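Ticket 1163: Guest Wi-Fi sign-in page won't load, customer night at Pultport hall
Opened by: Patricio Núñez
Date: 2024-02-22
Status: Resolved

Hello everyone, and thank you for picking this up so quickly! We're getting the hall ready for the Mandholm customer appreciation concert (a proper rock band this year, I've been humming the set list all week) and the guest network is giving me a headache. Phones join it just fine and get an address, but the sign-in page never shows up. You just get a white screen and then a timeout. The staff network is happy as can be. We're expecting around 2000 guests and they'll all want to post from the front row, so I'd love to have this sorted before the doors open.

What I've tried so far: restarted the Nollberg controller, forgot and rejoined the network on my own phone and a borrowed tablet, and moved the access point by the sound desk to another switch port. Same white screen every time.
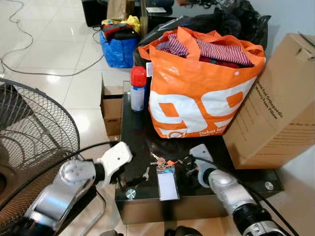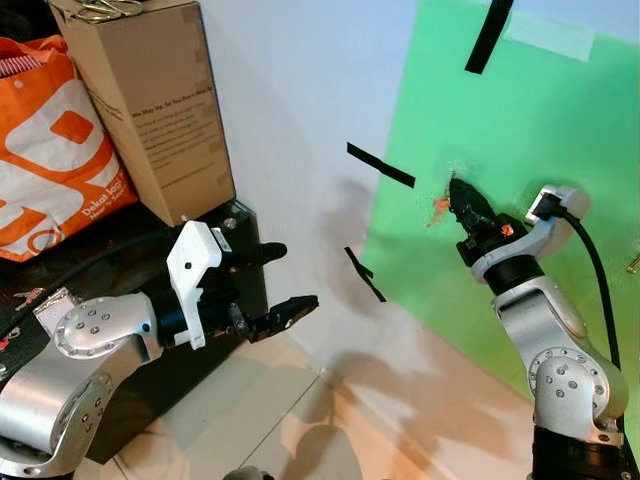
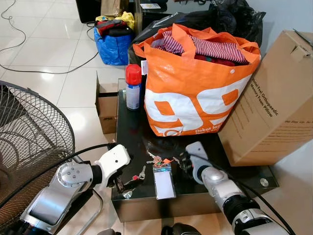
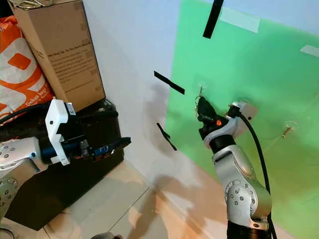 Reply from Rimkutė support desk:
Hi Patricio, thanks for such a thorough write-up. Could you check which DNS server the guest phones are being handed? If it's an old one, they can't look up the name of the sign-in page. Please also tell us whether the page opens when you type in the controller's address by hand.

Reply from Patricio Núñez:
Well, you were right on the money. By hand it opens right away! The guests are on VLAN 10, and that scope was still handing out the DNS server we retired last August. I changed it to the one the staff network uses, shortened the lease to 6 hours while I was in there, and the page came up on both the phone and the tablet.

One small thing left over: the page still has last year's band on the banner. Can I swap that myself, or does it have to go through you?

Reply from Rimkutė support desk:
You can do it yourself under Guest Portal, Appearance. Save, then hit Publish, or the old banner stays up. Closing this one, and enjoy the show!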